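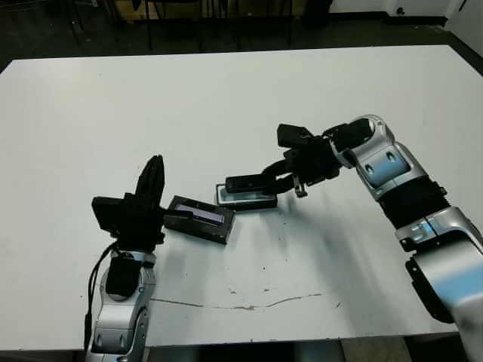 The Voko air pistol league is a postal competition. You shoot at your own club, you send us your cards, and we publish the results every second week. Most of the questions we receive are about the equipment control, which you do at home or in the club before each round. For this work please use a large white table, as in the photo, where two small black devices lying almost end to end are easy to see. On a dark bench a black screw or a seal can be lost very quickly.

Who can take part?

Any member of a club which is insured for air pistol. You do not need a classification. If you have never shot in a competition, we place you in the lowest division for the first season. Juniors shoot the same programme as adults but have their own table of results.

How many rounds are there?

The season has seven rounds. Your best five count for the final score. If you miss one or two rounds you can still win your division, so please do not send cards which were shot in a hurry.

When can I enter?

Entries for the summer season close at the end of April. Late entries are put on a waiting list and you will be told by e-mail if a place is free.

Where do I buy the cards?

From the shop in Vomstead or by post. We accept only cards with our stamp on the back. Cards from last season remain valid if the stamp can be read.

Can I use an Alarcón grip?

Yes. Any adjustable grip is allowed if it does not go around the wrist and gives no support above it. If you have filed or filled the grip yourself, send us a photo of both sides with your entry.

What trigger weight do you ask for?

The same as in your national rules for air pistol. We ask one club officer to test it with a weight, not with a spring gauge, and to sign the first card of each round.

Who scores the cards?

All cards are scored at Jumlow by two persons separately. Last season we received 1,479 cards, and 74 of them were scored a third time on request of the shooter. If you do not agree with a score, write to us within five days after publication. Please do not mark the shot holes or push a plug into them, as we cannot score a card after that.

Do I get my cards back?

Only if you include an envelope with your address and a stamp. Otherwise we keep them until the next season begins and then they are recycled.

Can I change my club during the season?

You can, but your scores for the team stay with the old club. Your individual scores move with you.

Last updated: 6 March 2024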